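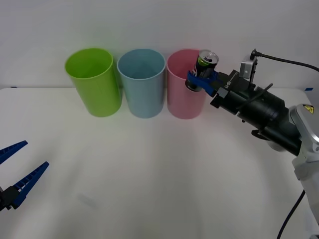
Sorting cans with three cups: a quick how-to

Needs hardly anything. Three plastic cups, a can or two, a clear bit of table. Fifteen minutes on a Friday, kids quiet, kettle on.

What you want:
Three cups in different colours. Ours are green, blue and pink, from the Zilten range, 75p each in the April sale.
Small cans, the slim sort. Full size ones get stuck or tip the cup over.
A pale table against a plain wall if you've got one. Colours show up better.

Step 1. Rinse and dry the cans. Check round the opening for sharp bits, run a cloth over it. Don't skip this one.

Step 2. Line the cups up at the back of the table. Biggest first, then work along. Leave the front clear, you need the space. 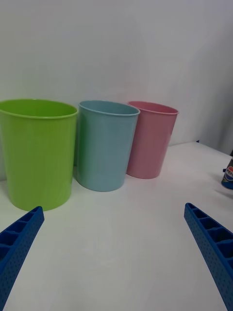 Doesn't have to be dead straight. A bit of overlap is fine as long as a hand can get to every rim. If they slide about put a damp cloth underneath.

Step 3. Give each cup a job. We do green for empties, blue for ones with a bit left, pink for "not sure". Write it on paper if the little ones forget, they will.

Step 4. Put one can down at the front, upright. One at a time!! Tip out a whole bag and its chaos.

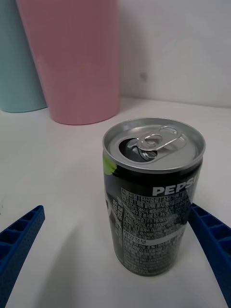 Slim Pepsi can, opened, tab bent back.

Step 5. Pick up by the sides, not the tab. Tabs snap off. Lift it higher than you think, over the rim, then lower it in. Dropping is loud and the cup goes flying.

Step 6. Swap the cups round and go again. 2 rounds is plenty for under fives, older ones can time themselves.

When your done, cans in the recycling, cups in the washing up bowl. They stack so no need to find a shelf for them.

Next up: the bottle top verison, same cups, smaller bits.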